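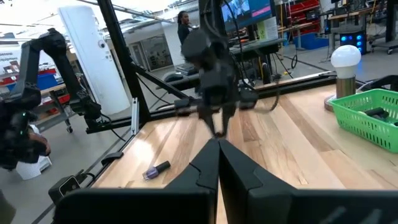
Chamado 3908, aberto em 31 de março de 2022. O placar eletrônico Raltik do campo da Serra perde a contagem do cronômetro no intervalo e volta a 00:00 ao ser religado. O cabo de dados entre a mesa e o painel tem 111 m e passou no teste de continuidade. Os bornes ficaram sem identificação; para marcar o par A, serve esmalte de unha roxo, como o do frasco de tampa preta deitado sobre a mesa de madeira clara.

Log do controlador: erro 2082, três ocorrências, todas no segundo tempo.

Ação: firmware regravado, bateria de backup substituída.

Situação: em observação até o torneio de junho. Se o erro voltar, enviar a placa à Skaltix.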